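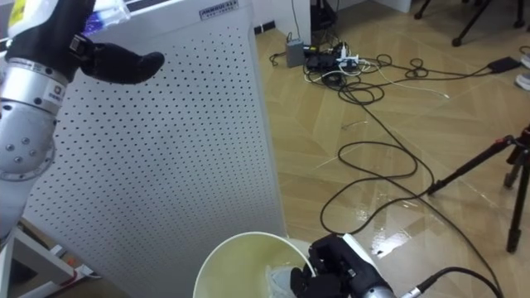

Section 6: Tidying and Trash Pickup

Okay, the chore chapter! This is the part of the Kumness guide that everybody flips to first, and I get it, because I did the same thing with the last robot I set up. Before you start, let me set your expectations. Can a two-armed machine clean up a room yet? A bit of it, slowly, if you help. Mine gets a wrapper into a bucket most of the time, and then it takes so long over the next one that I've usually made coffee by then.

You'll need Section 5 (arm calibration) finished, the Granis software open on your laptop, and one round bucket or bin with a wide mouth.

6.1 Setting up the room

1. Put the bucket on the floor where both arms can reach it. Keep it 15 inches or more from the base.

2. Pick up anything you care about. The robot can't tell a receipt from a candy wrapper, and I lost a parking permit that way in November.

3. Run your cables along the wall and tape them down if you can. A long black cable looks an awful lot like something to grab.

Caution: Never let an arm sweep low over a plugged-in power strip. Draw a keep-out box around it in Granis (Room > Keep Out) and leave plenty of margin.

4. Dim the overhead lights if you have a shiny floor. Bright reflections gave me more false pickups than anything else (it kept trying to grab the glare!).

6.2 Teaching a pickup

1. Choose Chores > Tidy > New.

2. Set the grip to 14 for soft plastic and 70 for anything stiff, like a bottle.

3. Guide the arm through one pickup by hand, nice and slow. Open the fingers only when they're over the middle of the bucket.

4. Press Save, then Repeat. Stand back and keep the stop button in your hand.

Note: Clear plastic is the hard one. The cameras see right through it, so a crumpled bag may get ignored completely or grabbed by one corner and dropped halfway. I still do those myself.

6.3 If it gets stuck

Error 915 means the fingers closed on nothing. Press Retry once. If it comes back, move the item a few inches and try again.

If an arm bumps furniture or an appliance, press Stop, ease the arm away by hand, and redo the wrist check in 5.4 before you run another chore.

Laundry and dishes are in Section 7, and please read the caution about glassware before you try either one.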